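Lubricating Small Gears and Bearings in Household Machines
Workshop Tips, February

Hand mixers, sewing machines, pasta rollers, paper shredders and can openers all wear in the same places: gear teeth, shaft bushings and thrust washers. Most of the noise that makes people replace these machines comes from dried grease. The notes below cover cleaning and relubrication of plastic and metal gear trains up to the size found in a stand mixer.

BEFORE OPENING THE HOUSING

Unplug the machine. If it has a motor capacitor, wait 9 minutes before touching the wiring. Check the manual for a lubrication chart. Many sewing machines have marked oil points that can be reached without removing a cover, and these should be tried first.

Lay out a shallow tray with a raised edge. Line it with a light, plain cloth. Patterned cloth hides small washers and clips. Put screws down in the order they come out, heads up, and keep the screws from each cover in their own cup.

CLEANING

Scrape off old grease with a wooden coffee stirrer cut to a chisel point. Metal picks score nylon teeth. A soft toothbrush with warm water and dish soap will remove what the stirrer leaves. Rinse, blot, and let the parts air dry overnight.

Mineral spirits may be used on steel and brass. Do not use it on plastic gears until you have tested a hidden surface. Acetone and brake cleaner should stay away from plastic entirely. Clear and white housings craze first, often a day or two after contact.

Inspect every tooth under a lamp held low to one side. A worn tooth has a hooked or knife-like profile. A cracked hub shows as a hairline running from the bore to the root of a tooth. Cracked hubs can't be glued with any lasting result. Order the part.
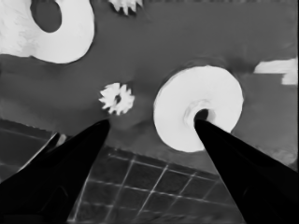
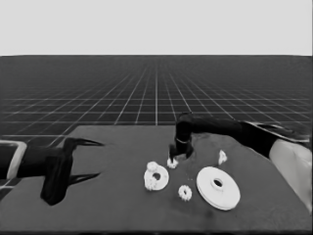
CHOOSING A LUBRICANT

Plastic on plastic: silicone grease or a synthetic grease marked safe for plastics.

Plastic on metal: synthetic grease with PTFE. A lithium grease is acceptable if the label says it is plastic safe.

Metal on metal, slow and loaded: lithium grease, NLGI grade 2.

Metal on metal, fast and light: sewing machine oil, one drop per bearing.

Anything that can drip into food: food-grade grease only. This includes the planetary head of a stand mixer and the roller ends of a pasta machine.

Penetrating spray is a cleaner and water displacer. It leaves a thin film that dries within weeks, and it washes out whatever grease was there before. Vegetable oil turns to varnish and should not be used at all.

Do not mix grease types. Some thickeners react with each other and the blend runs out of the housing when warm. If the old grease can't be identified, remove all of it.

APPLYING

Coat the tooth flanks and leave the gaps between teeth mostly open. A packed gear train drags, heats the motor and throws grease onto the brushes. For an average hand mixer, a lump the size of a pea for each gear is enough. Turn the train by hand through several full revolutions, wipe off what has been pushed to the sides, and close the cover.

Bushings of sintered bronze hold oil in their pores. Add one or two drops of light oil and wait. Grease blocks the pores.

Thrust washers go back with the same face toward the gear as before. Mark the outer face with a pencil on removal. A reversed washer will usually fit, but the worn track no longer lines up and the end play changes.

TEST RUN

Run the machine unloaded at the lowest speed for 2 minutes. Stop, unplug, and feel the housing over the gear case. Slight warmth is normal. A hot spot means too much grease, a tight bushing or a misplaced washer. Repeat at full speed.

A regular tick once per turn points to a damaged tooth or a chip stuck in a root. A steady whine that changes with speed points to gear spacing. A rattle at low speed that disappears at high speed is generally end play.

READER NOTES

Malou Thoroddsen writes that her Bestau mixer leaked oil into the bowl after a summer in a hot pantry. Oil separates from grease during long storage in heat. Store the mixer with the head down and level, and replace the grease if the leak returns.

Killian Pichon asks whether a Flasby hand-crank pasta machine should be washed. It should not. Brush out dry dough, wipe the rollers, and put one drop of food-grade oil at each roller end.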